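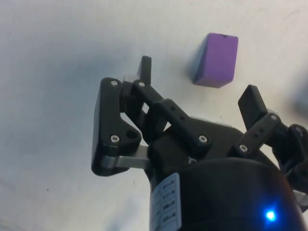
Let the Minister Buy a Book

By Prasert Luangrath
9/14/24

I have now sat through the opening of the Posisitz book festival eleven times, and I would like to say a word against the opening. I have no complaint about the festival. It is a good one, it smells of coffee and wet coats, and the poetry tent leaks less than it used to. My complaint is with the hour before any of it is allowed to start, when the doors are shut and a person from the government tells us that reading is important.

We know. We came on the train with a sandwich.

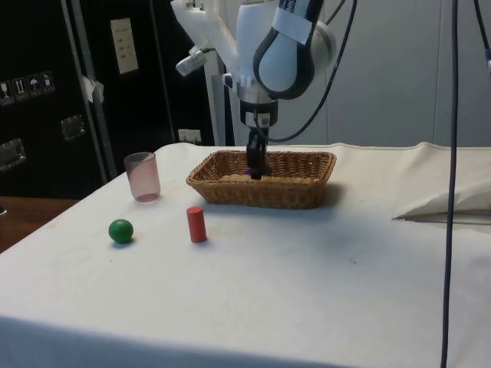 6 min read

This year's speech was given by a deputy minister whose job covers culture, sport, and, if I read the lanyard right, inland waterways. He told us that books are bridges. Last year they were windows, and the year before that they were doors, so we are at least moving outside. He quoted a novelist from the guest country, pronounced her name with real courage, and left by the side exit while the brass quintet was still getting its music to stay on the stands.

The novelist was sitting in the second row. She had come a long way, and her own event was at nine the next morning, up against the prize draw for the schools. I went. There were more chairs than people, and she was wonderful, and the interpreter was even better, and I have thought about it most days since.

I don't want to be the man who says politics should stay out of books. Politics is already in them, usually from the first chapter on, and a public festival that takes public money should expect the public's representatives to turn up and be seen. My question is what they are turning up for. A trade minister who opens a cheese fair eats some cheese. The cameras insist on it. A minister who opens a book festival is handed a book, holds it at chest height for the photographers, and hands it back. 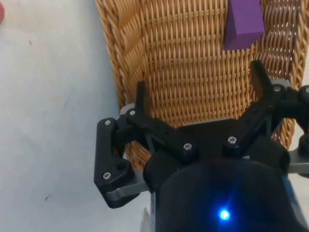 The opening speech has a strange place in the program, and I think the people who write these speeches know it. It gets the big hall, the good microphone, and the front page of the leaflet, while the translators get a side room beside the cloakroom. It is the item everyone can see and the one with the least to do with anything near it. Think of that purple block in its wicker basket: your eye goes straight to it, and all the weaving was done by something else. Take the speech out and the program would hold together exactly as before. Take out the translators and you would have a country full of writers being honored in a language none of their hosts can read.

Which brings me to money, as these essays always do. Posisitz pays its invited translators a fee that hasn't moved in six years. I asked at the office what the opening ceremony costs and was told, very kindly, that it comes out of a different budget. Everything I have ever complained about in the arts comes out of a different budget. Somewhere there must be one that my complaints would apply to, and I expect it's lovely.

Smaller places do this better, mostly by not being able to afford to do it worse. At the winter fair in Amance, which runs for a weekend in December in a former covered market, the mayor opens things by reading one page aloud. That's the whole ceremony. She picks the page herself, from a book by someone who is in the room, and she reads it badly, in the way of a person who has read it at home and liked it. Then she buys the book at the Mushi stall, with her own card, and stands in line like the rest of us. I have seen the card get declined. She went back with cash.

Clalereo, the small press that brings most of the translated fiction to both fairs, told me they sell more copies of the mayor's book in the hour after she reads than they sell in a full day at Posisitz. I can believe it. Nobody has ever bought a bridge. 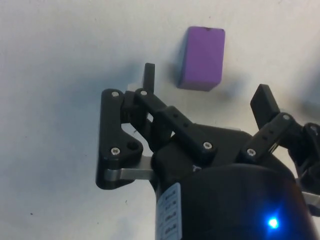

Purple block on a pale tabletop, gripper open.

The usual defense of the grand opening is that it brings attention, and attention brings funding. Fine, but attention to what? I looked through the coverage of this year's festival and found eight articles about the opening. Most were about a question shouted at the deputy minister on the steps, concerning a canal. The guest country was mentioned in passing, and one paper gave it the wrong capital. The novelist was described as "a guest."

So my proposal is a modest one. Keep the minister. Keep the quintet too, and perhaps buy them some clothespins. But cut the speech and have the visitor read a single page by an invited author, in translation, with the translator's name said out loud before the author's. Then walk to the stalls and spend some money. If the schedule allows, stay for one event, any event, sitting down, with the phone in a pocket.

I put this to the festival office in writing. They replied within a day, thanked me for my passion, and asked if I would like to say a few words at next year's opening. I have started a draft. So far books are a kind of ferry.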